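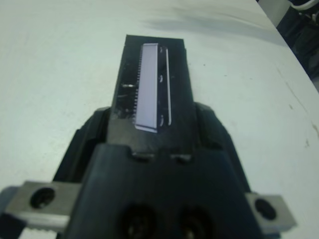

4.2 Things Kept Because They Might Be Part of Something

Every home we visited in Plellgate and Ciscombe had a drawer. Most had more than one, though people tended to admit to the second only after we had been shown the first and had failed to look shocked. Across 80 households we logged 3,128 loose objects, and for 55 percent of them the person who kept them could not say what they were for. This did not make them any more willing to throw them out.

The earlier literature on household clutter treats such objects as a problem of sorting. The owner, it is assumed, would discard the thing if only it were labeled. Our interviews gave this view little help. When Bouchra Belhaj offered in the pilot round to look up part numbers for people, several thanked her warmly and closed the drawer. One retired teacher explained that if she knew what the bracket belonged to, she would have to find out whether she still owned it.

We sorted the unknown objects by the story told about them. "Spares" were believed to have come in a box with something else. "Survivors" were believed to have outlived the thing they came from. The third group we called "candidates," meaning objects that looked too well made to be useless. Candidates were kept the longest and defended with the most heat. The type is easy to recognize in Figure 4: a slim black part with a long, pale strip set into its upper face, finished with enough care to suggest that somebody, somewhere, is missing it. Asked about candidates of this general kind, people offered guesses ranging from hair trimmers to door hardware, and one man in Ciscombe proposed "the good half of a stapler." All of them spoke as though the next house guest might settle the matter.

Couples rarely agreed. In one Plellgate home the husband had labeled a bag of parts BEGUM after the family who sold them the house, on the theory that the Begums would one day want them back. His wife had labeled the same bag TRASH. Both labels were still on it at our third visit, and the bag had gained two screws.

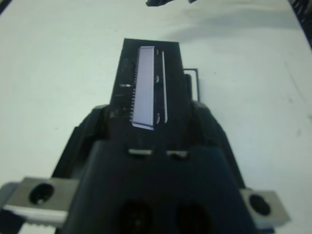 Disputes of this sort bear on how we read the length of time an object had been kept. A long stay in the drawer may show strong attachment, but it may also show a tie vote. We therefore coded each object twice, once from each adult where there were two, and left disagreements in the data. Nandini Rajan's suggestion that we average them was dropped after we tried to work out what it would mean to be halfway between an heirloom and garbage.

Moving house had less effect than we expected. Families who had moved in the past year had fewer pans and fewer books, but the drawer had usually come along whole, in some cases still as a drawer, wrapped in a towel. The next section takes up garages, where the method more or less collapsed.

Comments

Skilinora
May 17, 2021
We have moved the same drawer twice. It is in a shoebox now because the new kitchen has nicer drawers.

plain_joan
Did you ask about keys? I have a coffee can of keys and no doors to go with them.

R. Tull
The bit about the tie vote is my whole marriage. Is the garage section out yet?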